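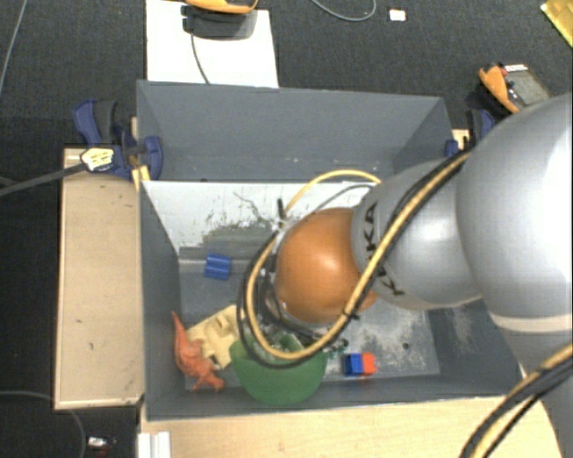 4. Setting up the Mirkwood shelf unit

Read this section through before you open the second carton. The unit goes together flat on the floor and is then raised. It stands 443 mm deep and needs a clear wall at least 792 mm wide.

Parts for this section
Side panels, left and right
Fixed shelves (2)
Back rail
Bag B: bolts, washers, wall strap
Hex key

4.1 Building the frame

1. Lay the left side panel on a blanket or folded carton with the drilled face up.
2. Push a dowel into each small hole. Tap it with a mallet until it stops. Do not use glue.
3. Stand the two fixed shelves on the dowels. The finished edge faces the front.
4. Fit the back rail into the slot at the top - the printed arrow points up.
5. Lower the right side panel onto the free ends and press down evenly.
6. Put a washer on each bolt and turn the bolts finger-tight. Check that the corners are square, then tighten with the hex key.

Note: If a bolt will not start, back off the others one turn and try again. A power driver will strip the inserts.

4.2 Raising and fixing to the wall

CAUTION: Raising the unit takes two adults. Keep children out of the room until the strap is fixed.

1. Lift the unit by the side panels, never by the back rail.
2. Slide it to within a hand's width of the wall.
3. Fix the wall strap to the rail with the short screw from bag B.
4. Screw the other end of the strap into a stud. Wall anchors are not supplied.
5. Push the unit back and pull the strap tight.
6. Turn the front feet until the unit stands level.

Note: Units packed before November have a plastic strap. Leblanc dealers will exchange it for the woven one at no charge.

4.3 Loading

Put heavy items on the bottom shelf first. Check the bolts again after two weeks of use, and whenever the unit has been moved.

For doors and drawer inserts, go to section 5.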